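Trulov Whiteboard Panel, Unframed
Writing Surfaces / Tabletop and Loose Panels

The Trulov panel is a large white writing surface supplied without a frame, intended for use flat on a table or bench. It is offered to schools, training rooms and workshops that require a shared surface for group work, sorting tasks and planning, and it may be stored upright when the table is needed for other purposes.

Finish: matte white
Mounting: none supplied; wall fixings sold separately
Minimum order: 1 panel
Carton quantity: 5 panels
Warranty: 30 months from date of delivery

Care and cleaning

The matte finish reduces glare under overhead lighting. It also holds dry-erase ink more readily than a gloss surface, and marks that are rubbed while the ink is fresh may leave a grey residue. Users should allow ink to dry before erasing, then wipe in one direction with a clean microfibre cloth. Solvents, scouring pads and abrasive creams must not be used.

In busy rooms a full clean is recommended after every 6 sessions. Residual colour of the kind shown at the foot of this page is classed as surface wear and is not covered by the warranty – customers who require a brighter finish should consider the Rirnell gloss panel.

Ordering

Orders are dispatched from the Oral warehouse. Institutional pricing applies to organisations purchasing 400 panels or more in a calendar year. Quotations issued in January remain valid until the end of the financial year. Page revised 04/03/2019. 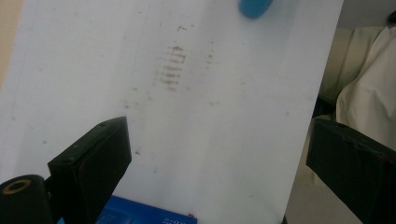
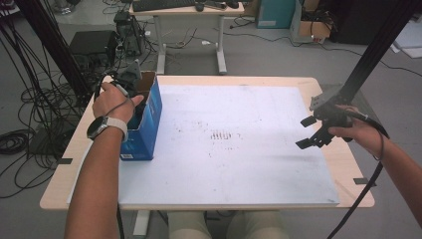

White panel in use, with dark smudges and fainter grey marks on the surface. In the second view it lies on a light wooden table with rounded corners.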